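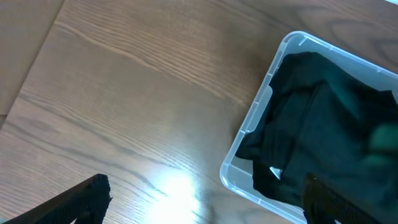 Household textile storage is the keeping of clothes and linens between uses. Chests and presses were the usual means before built-in closets. Folded garments are now often kept in bins or drawers, and heavier knits are generally stored flat.

Dark fabrics fade in strong light — black cotton is a common case — and are best kept in a closed room or closet.
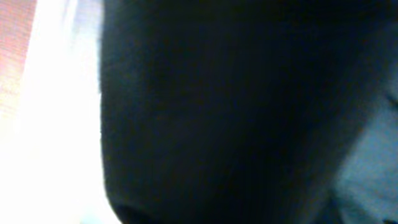
Rima Hamdan disputes the usual advice on sealed containers, arguing that cotton keeps better with some air. A household survey in Clolstead covered 200 homes, of which 164 stored winter clothes out of season and 37 used cedar.
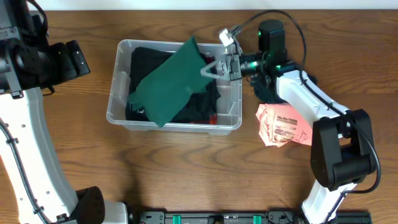 Dark clothing in a clear plastic bin.

See also: Closet; Linen press; Clothes moth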